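Revised 25 July 2023. Replaces the March sheet.

## 4. Setting up the Prirkivine table

Read this section through before you unpack the top. Two people are needed for steps 3 and 5. Keep the hardware bag closed until the legs are laid out, as the short and long bolts look alike.

### 4.1 Choosing the spot

1. Pick a level floor away from radiators and outside doors.
2. Leave 420 mm clear between the far edge of the table and the wall. The leg bolts on that side can't be reached with less.
3. Carry the top on its edge. Do not carry it flat.
4. Lay a blanket on the floor and lower the top onto it, finished side down.

**Note:** The pattern varies from one top to the next. Compare yours with the sample chip before you fit the legs. Once a leg is bolted on, Prieto will not exchange the top for a color difference. 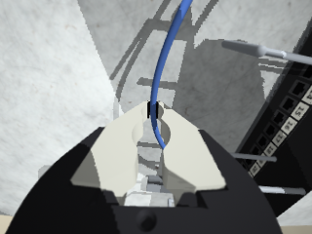
*Fig. 4-1. Pale gray-white marbling, seen from above.*

### 4.2 Fitting the legs

1. Set one leg at each corner with the mounting plate flat against the underside.
2. Start all the bolts by hand. If a bolt binds, back it out and try again.
3. Tighten each corner a little at a time, working across the diagonals.
4. Push the foot cap onto the end of each leg until it clicks.
5. Turn the table over with a helper and set it down on all its legs together.

**Caution:** Do not drag the table. Side loads can pull the threaded inserts out of the top, and the warranty does not cover this.

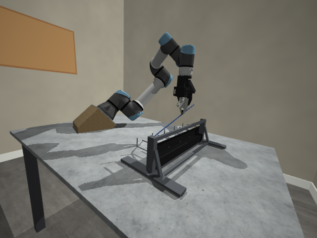
**LEVELING**

Place a spirit level along the long side, then along the short side. Turn the foot caps to raise or lower each corner. The caps have 2 cm of travel. If that isn't enough, move the table or pack the low leg with a hard shim. Folded cardboard will settle and you'll be back where you started.

Check the level again after a week.
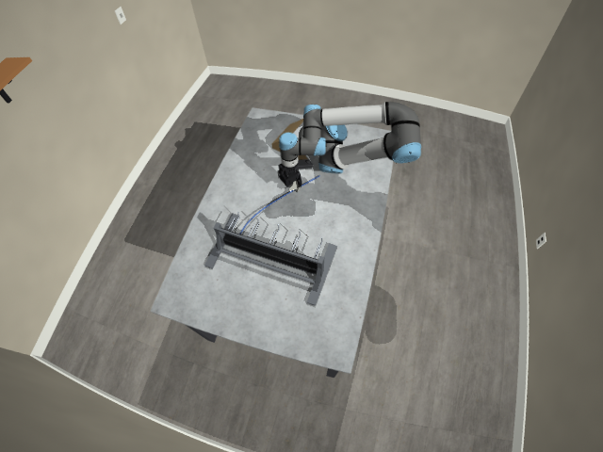
*Fig. 4-2. Mottled gray table with dark legs, in a small room.*

### 4.3 Sealing the surface

Tops shipped with the Cokport finish need no sealing. Skip to 4.4. All other tops get one coat of Prarow sealer before first use.

1. Wipe the top with a damp cloth and let it dry overnight.
2. Pour 100 ml of sealer into a tray.
3. Spread it with a foam pad in long, even strokes.
4. Wipe off any excess after ten minutes.

Open a window while you work.
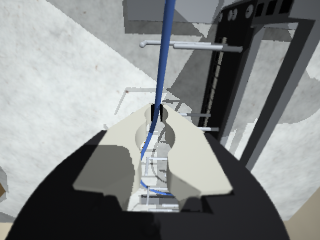 When the sealer no longer feels tacky, smooth any raised spots with 2000 grit paper, used wet, and wipe again. Do not put hot pans or plant pots on the top for three days.

### 4.4 Routine care

Use warm water and dish soap. Vinegar and scouring powder will dull the finish. Retighten the leg bolts once a year, and keep the hex key taped under the top.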